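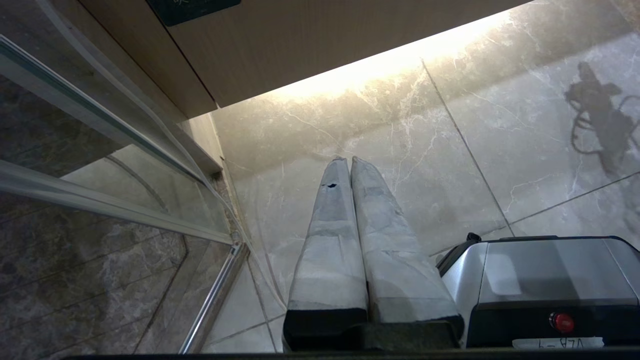
Why are the Marus units off bathroom jobs for now? A wrist fault stopped one of them mid-task in February, and we want the new cable guard on every arm before they go back.

The unit was closing a vanity drawer when the left finger stopped reporting force. The controller should have halted the arm at once. It waited up to 4 seconds and kept pushing the whole time — long enough to bend a drawer runner. No one was hurt. The operator, Crisanto Salazar, hit the stop and cut power at the wall. 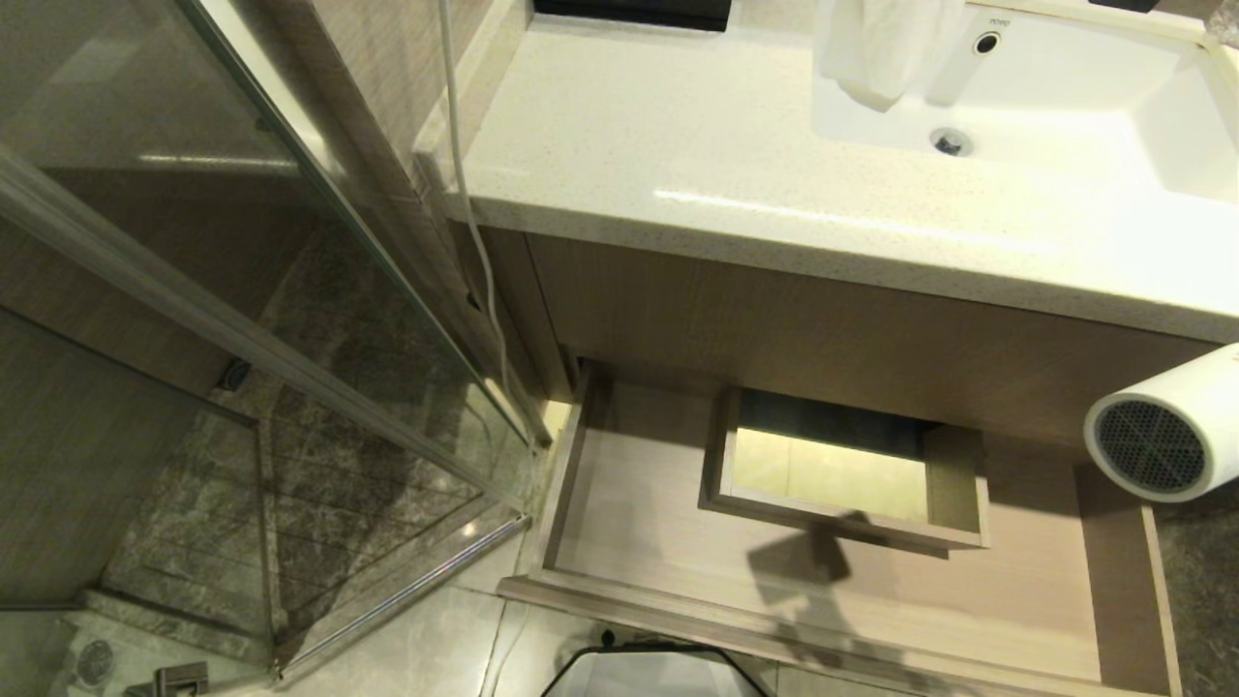

The log showed error 373, a lost sensor signal, repeated until shutdown. Zupan took the wrist apart and found a signal wire rubbed through where it passes the second joint. Low reaches, such as drawers and shower floors, twist that joint further than counter work does. The late halt was a separate problem. A timeout had been set long for bench testing and never changed back.

Until the guards are fitted, please keep to these rules:

Keep cords and hoses out of the arm's reach.
Stand where you can get to the stop button.
If you see error 373, power down and leave the unit off. Do not restart it to finish the job. 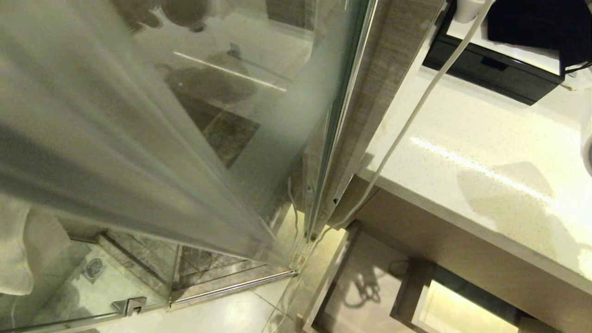 Remedios Sebastian wrote in to ask whether the older Ellow arms have the same timeout, as hers paused oddly on a kitchen job and then carried on. They do share the setting. Version 257 of the control software corrects it on both models, and the Ellow crews should install it before their next shift.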